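The Left Shoe

The paper said 2,000 demonstrations. The folder said 1,939. Between the two lay a gap that Siiri Kütt had been asked to close before the deadline, and that was how she came to be sitting at a white table at ten at night with a gripper in each hand, moving a shoe.

She was not a shoe person. She had come to the Esau project to work on what Eglė Siliņa called "the interesting part," meaning the model, which was named Brindemum after a long meeting in which everyone had wanted to go home. Brindemum watched people handle things and then handled things itself. It had learned cups. It had learned bottles. When it came to shoes it had learned something too, but it was hard to say what.

"It picks up the shoe," Eglė said, the first time they ran it on the arm.

"It does."

"And then it sort of thinks about the shoe."

The arm held the shoe a hand's width over the table and turned it, slowly, one way and then the other, like a man in a store who has been told the price. After a minute it put the shoe back where it had found it. The success detector, which Siiri had written herself, logged this as a success, seeing as the shoe was on the table.

They fixed the detector. The success rate for shoes went from excellent to a number Eglė asked her not to say in front of Vītola.

Vītola paid for things. Once every few months somebody from Vītola came by, ate a pastry, and asked when the robot would be able to pack a suitcase. Eglė had a way of saying "that's a great question" that could last through an entire pastry.

The theory was Siiri's, and she regretted it almost at once. She had gone through the recordings one evening and noticed that everyone who had done the shoe task paused in the middle. They grabbed the heel, lifted, and stopped, and you could see the grippers tilt a little this way and a little that way, and then they set the shoe down where it was supposed to go. She watched dozens of them. Every person paused. She went back to the instruction sheet, which she had also written herself, and read line four. Line four said: Place the shoe on its correct side.

It didn't say which side was correct. It didn't say whether the shoe was a left or a right. Each person had stopped in midair to work it out.

"So it learned the pause," Eglė said.

"It learned the pause really well."

"We taught a robot to forget which foot is which."

"We taught it to look like it's forgetting. I don't think it knows about feet."

Eglė wrote this on the whiteboard, looked at it, and drew a box around it. By the end of the week it was section five of the paper, under the heading "Hesitation as a Transferable Behavior," and Siiri was second author and had a new instruction sheet with no line four. The claim was simple enough. Take the pauses out, collect fresh demonstrations from someone who never hesitates, train again, and the arm should stop dithering. All they needed was someone who never hesitated.

"You know which foot it is," Eglė said. "You wrote the sheet."

So Siiri put her hood up, for the draft, and sat down.

The first take was fine. On the second she remembered that she was not supposed to hesitate, and hesitated. On the third she went so fast that the shoe left the table. She kept that one in a separate folder called Prornunine, a word she had once typed by accident and had been using ever since for data she was ashamed of. By midnight Prornunine held 13 takes and the real folder had grown by 7.
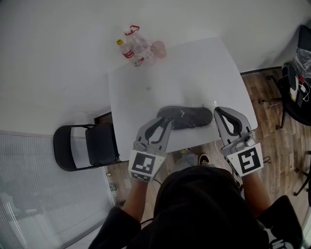
Siiri at the table, both grippers on the shoe task.

She called Eglė, who was awake, because Eglė was also an author.

"I keep stopping," Siiri said. "I know it's a left shoe. I've known since May it's a left shoe. I get it up in the air and I think, is it, though?"

"How long is the pause?"

Siiri checked. "Longer than the first group's."

There was a silence on the line that she would have trimmed from any recording.

"Could we say people pause," Eglė said at last, "and the robot pauses, and that this is agreement with human behavior?"

"That's the opposite of section five."

"It could be section six."

Siiri looked at the shoe. She picked up the grippers again, squeezed each one twice to wake up her hands, and started the next recording. Heel, lift. She thought hard about nothing. She thought about suitcases. The shoe hung over the table and she felt her wrists begin, very slightly, to turn.

"You're doing it right now, aren't you?" said the phone.

"Give me a second," said Siiri.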